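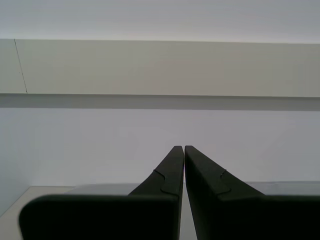
Chapter 11
Grasp State Estimation

Chapter 6 treated the gripper as a single number, the commanded width. A planner needs more than that. A command to close can end with the fingers on an object, with the fingers near each other and nothing held, or with a stalled drive, and the encoder alone will not always separate these cases.

In this chapter we build an estimator from three signals: finger width, motor current and the wrist camera view. Section 11.2 covers the width threshold and its failure on thin parts. Section 11.3 adds the current term – first as a fixed limit, then as a filter after So. The Gurndale log, with 2433 closing commands, is used throughout.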